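Nirneo Two-Arm Laundry Package: what to budget for and what to plan around

4 min read

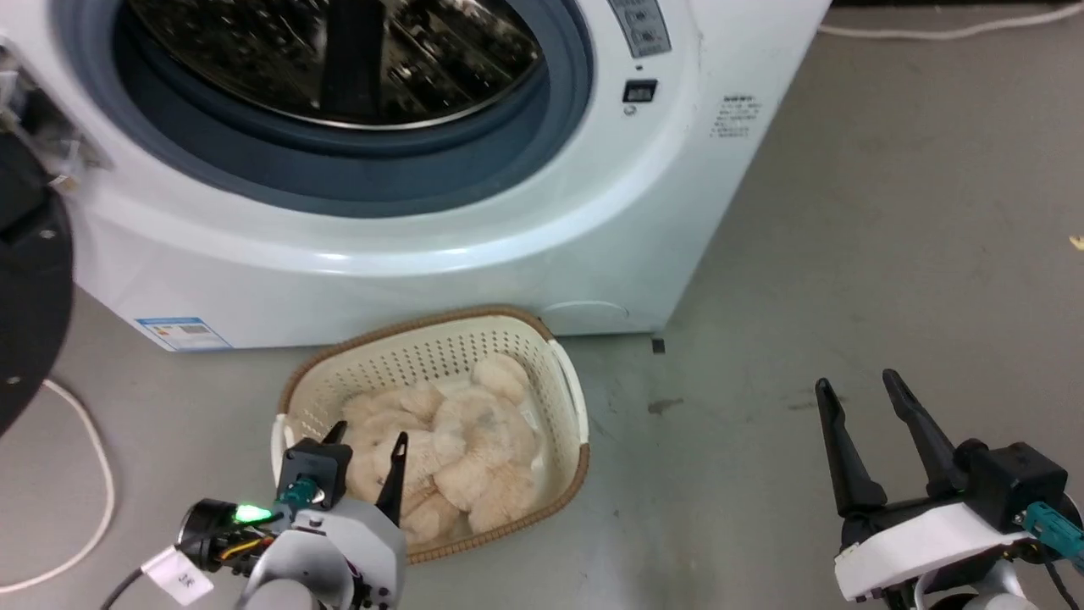 Nirneo arms at a front loader, with a basket of towels in front of the washer.

We love this package, and we'd like you to go into it with a realistic budget. The Nirneo is a two-arm base unit with parallel grippers, set up for labs, care homes and training colleges that want to try automating the laundry room. Towels are a terrific first job for it. They're forgiving to grip, they don't mind being dropped, and a front loader gives you a big round opening at a height most two-arm systems can manage.

What's in the base package

The base unit comes with left and right arms, a parallel gripper on each, a wrist camera, the head camera, the Galindo controller and one set of cables. You also get the Priltolon planning software with a licence for 3 workstations. The washer, basket and towels are yours to supply, and most sites already have something that will do the job.

Budget lines

Base package, as above: ask us for a current quote, because the exchange rate moves it around more than we'd like.
Werside spares kit (finger pads, gripper cables, connectors, fuses): $3,282
Installation and first-day setup: $1,000
Extra finger pads: $20 a pair

Please don't cut the spares kit to make the total work! Finger pads wear, towelling is surprisingly abrasive over a long program of loads, and cables get tugged whenever a basket is moved in a hurry. If you have to trim something, trim the extra workstations. You can add those later at the same price.

Freight is quoted separately. Regional sites should allow for a tail-lift truck, and for someone on hand to sign for the crates.

Planning the room

A smooth concrete floor is ideal, stains and all. Vinyl is fine too. Carpet isn't, and neither is a floor that falls steeply to a drain, so have a level handy when you measure up.

Leave clear space in front of the washer for the basket and for both arms to open out on either side of it. Check which way your washer door swings before you choose where the base goes (we've had to shift more than one on install day, and it eats the whole morning). Power and data leads can run along the floor while you're testing. For everyday use, budget for cable covers or get your sparky to put in an outlet closer to the machine.

Keep the washer's filter cover reachable. You'll want to clean that filter as often as you ever did, and towels shed a lot of lint.

Choosing a basket

Any rigid plastic basket with cut-out handles is a good place to start. Perforated sides are fine. We prefer a rim in a different colour from the body, which makes the edge easier to pick up on camera, and we'd steer you away from soft fabric hampers until your team has a few weeks' practice. Pile the towels in loosely. Folded stacks look lovely but give the fingers much less to get hold of.

Lead times

Orders confirmed in February 2018 ship in April. Spares go out from stock. If your funding round closes before then, ask for a pro forma invoice and we'll hold the price for you.

Optional extras

Second wrist camera mount
Wheeled base with brakes
Cable cover set, grey
Additional Priltolon workstation licence
Operator training at your site, one day or two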